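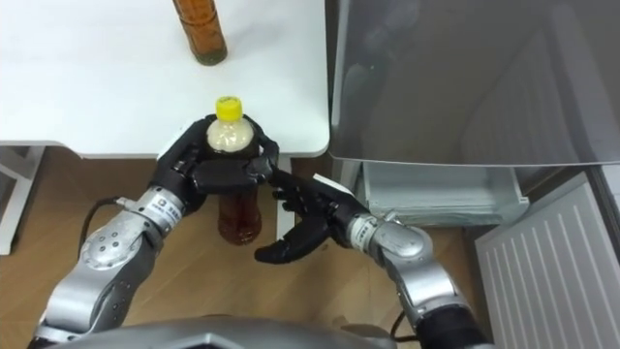
Capped drinks will be allowed at the desks in the Lindale study rooms starting in July, ending a rule that had kept everything but plain water out of the building.

Under the new rule, people who book a desk can bring in tea, juice or soda as long as the bottle has a screw cap. Open cups, cans and anything with a straw must still stay in the front hall. Food is not part of the change.

Elvira Castaño, who manages the rooms, said the old rule dated from when Lindale had carpet and secondhand wooden tables. The rooms now have wood floors and white desks, and a spill is easier to deal with.

"People were hiding iced tea in their bags and drinking it on the stairs," Castaño said. "I would take a bottle standing up on a desk over one leaking in a backpack."

Lindale has 832 members, most of them students and people who work from home. The center sent out a short survey in the spring and got 87 replies. Castaño said most were in favor. A few members asked for the old rule to stay, mainly over worries about sticky desktops. 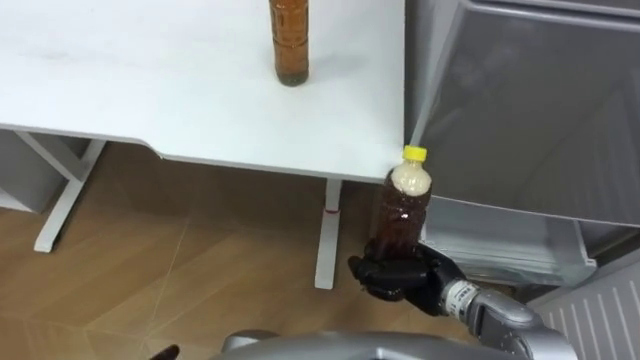

Bottles should be set down well back from the front of the desk. The desks do not have a straight front edge, and staff noticed during a trial in the smaller room that drinks placed near the corner were the ones most likely to get knocked by an elbow or a bag strap. Members are asked to keep laptops and chargers on the other side.

The trial ran on weekday mornings. Shabani Bakilana, who studies at Lindale before his shift at the Pudton bus depot, said he brought a bottle of tea most days and had no trouble.

"I put it back by the wall and forget about it," Bakilana said. "The only time I spilled anything was when I opened it, and that was my own fault for shaking it."

Si-woo So, another member, was one of those who asked for the rule to stay as it was. She said she would give the change a chance but wanted the desks wiped more often.

"If I sit down at 8 in the morning, I don't want to find somebody's ring from the night before," she said.
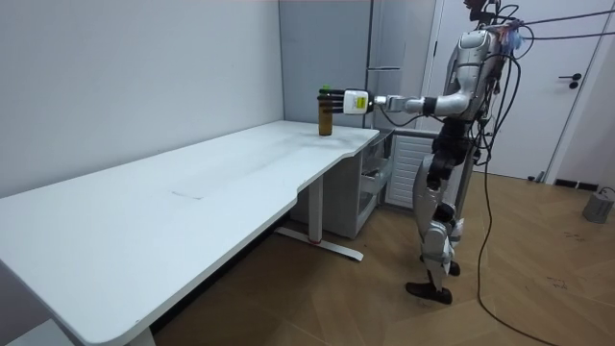

Cleaning and bottle return

Desks will be wiped down twice a day, at noon and after closing, up from once. Cloths and spray will be kept on a shelf by each door for members who want to clean a desk themselves. Lindale has set aside $2000 for the extra cleaning through the end of the year.

Atif Magsi, who looks after the building in the evenings, said empty bottles are a bigger concern for him than spills. Bottles left on a desk overnight will be thrown out, even if there is still something in them. A rack for plastic bottles and a separate one for glass will go in the front hall, next to the coat hooks.

Caps should be left on. Magsi said loose caps end up on the floor and under the desk legs.
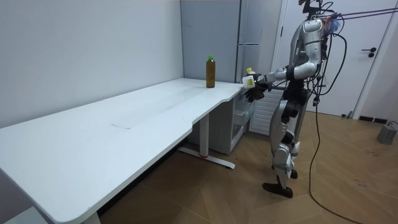
Bottles with caps, one yellow and one green, at a white desk.

The rule covers all desks except those in the map room, where paper records are kept out on the tables. Water will stay the only drink allowed there, and it must be kept on the windowsill.

Castaño said the center will look at the rule again after the summer. Members with comments can leave a note at the front counter, which is open until 6 p.m.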